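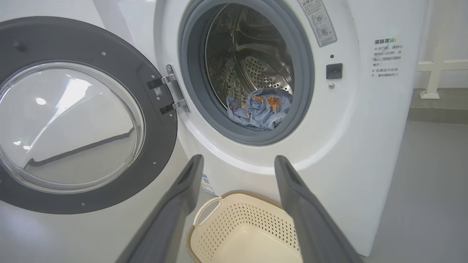
Laundry arm build – FAQ

Answering the same emails over and over so putting it all on one page. The build is a two-finger arm on a rolling base that empties a front loader into a basket. Built at Drisside, the shared shop, plus a lot of evenings at home. A light blue thing bunched up at the bottom of the drum, over toward the gasket, is the kind of job it gets. Basket goes on the floor right under the door opening, every run, same spot. Questions below in no order. – Zawadi Mollel

Does it open the washer door by itself?

No. You open it, all the way, until it stops. Half open is worse than closed, the arm will swing into the glass. Door opening is on the list for version two, if there is one.

What about the door lock?

Wait for it. The note on the front of our machine says 1~2 minutes and check that the lock light is out before you open. It also says don't force the door while it's running. Do what yours says. The arm knows nothing about the lock.

Which washer does it work with?

Front loaders. Ours has Chinese text on the panel and people ask if that matters – no, the software doesn't read anything. Top loaders no, the arm can't reach down that far.

How does it find the clothes?

Small camera at the wrist, looks past the fingers. It takes a picture, guesses where the cloth is, goes in, closes, pulls out. Then looks again. If it sees cloth it repeats. Stops after 3 empty looks in a row.

Shiny drum – doesn't that mess up the camera?

Yes!! Biggest headache of the whole build. Steel drum throws back reflections and the first version kept grabbing at them. Fixed most of it by locking the exposure and turning off the shop light directly overhead. Glass in the door does it too but the arm never looks there long enough to care. If yours grabs at nothing, lock exposure first, then email me.

Will it scratch the drum or tear the gasket?

Drum, no marks so far. Gasket – be careful. Rubber grabs. Wrap the finger tips or use soft ones and keep the closing force low. I run mine at 9 newtons, don't go higher for shirts.

Can it do a full load?

Slowly. One piece at a time is great, a wet knot of sheets is not. Out of 100 tries with single items in the drum it got 90 into the basket. Haven't done a proper count for full loads so please stop asking for the number.

Where did the other ten go?

Mostly the floor. A few hung on the basket rim. A wide basket helps more than any code change I made.

What's Jeken? What's Nzioka?

Jeken is the arm controller board, my design, files are on the download page. Nzioka is the program that picks the grab point. You need both. Old Jeken boards (before March) need the jumper wire, see the build notes.

And Foleseo?

The rolling base. Seperate project, seperate page. You can skip it and clamp the arm to a heavy table if your washer never moves. Height matters, shoulder joint should sit a bit above the top of the door opening.

Does it sort stained stuff?

No. Stains confused it a bit early on, if anything. A big orange patch on blue cloth looked like two things to it and it went for the line between them. Newer Nzioka treats everything that isn't drum as cloth. Dumb but works.

Is it safe around kids and pets?

Not unattended. There's a red stop button in the parts list, do not leave it out to save money. Check the drum for the cat before you do anything, arm or no arm.

Do you sell kits?

Not now. Might do bare boards if enough people want them, there's a sign up form on the download page.

Can I come see it run?

Sure, Drisside open evening, after 7 pm. Bring laundry if you want, clean please.

My arm shakes when it reaches in.

Loose base or loose shoulder bolts, check those before teh software. Still shaking, drop the speed by half and send me the log file.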